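Laundry tips from a month with the Serkside gripper

I signed up for the Serkside home trial in July, mostly out of curiosity. You get a hand-held gripper and an app with little chores to work through, and the company uses your sessions to teach its folding robot. My kit came from Benulen, who handle the rentals, and I've now done 104 garments with it. It has changed how I handle laundry even when I'm using my own two hands!

Start with a peak

Flat cloth is miserable to pick up with two stiff fingers. Pinch or nudge the garment until some part of it stands up, then come straight at that part. Ribbing and striped knit bits are my favorite targets (they hold a fold nicely). Fuzzy, napped fabric I leave for the second grab.
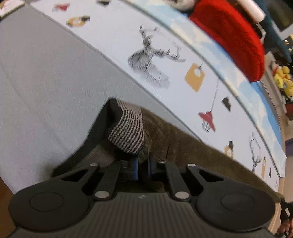

Smooth the sheet first

Thirty seconds of tugging out wrinkles saves a lot of grabbing the bedding by mistake – I did that constantly in week one. Tuck the corners in tight and push the cushions back.

Keep the fingers clean

Lint builds up fast. I wipe mine with a barely damp cloth after every basket and let them air dry before the next one.

Is it worth it?

The rental is $42 a month, and Sunee Bunnag at Benulen answered both of my emails the same day. My gripes are the weight (my wrist complains after half an hour) and an app that logs me out whenever I stop for coffee. I'm keeping it through the fall, and next up is fitted sheets, heaven help me.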